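4.2 Rules for handover between two arms

Most of the guidance we reviewed treats a two-arm cell as two single arms that happen to share a table. Speed limits, stop distances and grip force are set for each arm alone, and the overlap between them is left to a line or two on "suitable precautions". We doubt that this is enough. When a soft object is passed from one gripper to the other, the arms must come closer than any of these rules would allow, and the operator has to break the rule or give up the task.

The Ondov checklist, which our own site used until July, has 185 items. Only seven of them mention a second arm, and none says who is answerable when both grippers are near the same object. The Laizer draft is shorter, at 165 items, and in our view no better: it asks for a fixed gap between the wrists at all times, a demand that rules out handover altogether. Small bundles of cable show the problem well (Figure 7). They have no fixed shape, and a grip point chosen beforehand may be of little use once the strands shift.

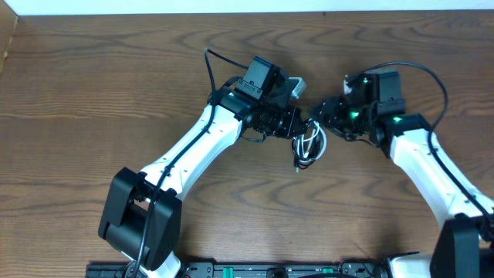 Figure 7. Two arms with their grippers close together at a small looped bundle of black and white cable.

Yayra Appiah objected, on reading an early version of this section, that a fixed gap at least has the merit of being easy to check, and that a rule which depends on the state of the task will be read differently on every site. We take the point, though we are less sure that an easy check is worth much when it is switched off for the very moment it was written for.

We therefore suggest a narrower rule. One arm should be named as the holder before either moves, and the other should slow down on entering the shared space. The arms' own cables should be counted as part of their reach – the Skorkel notes leave them out, and Beat Sutter has argued that this is an oversight. Whether the rule would reduce faults is a separate matter. We tried it in eight sessions, too few to support any claim, and we would be wary of anyone who quoted them as proof.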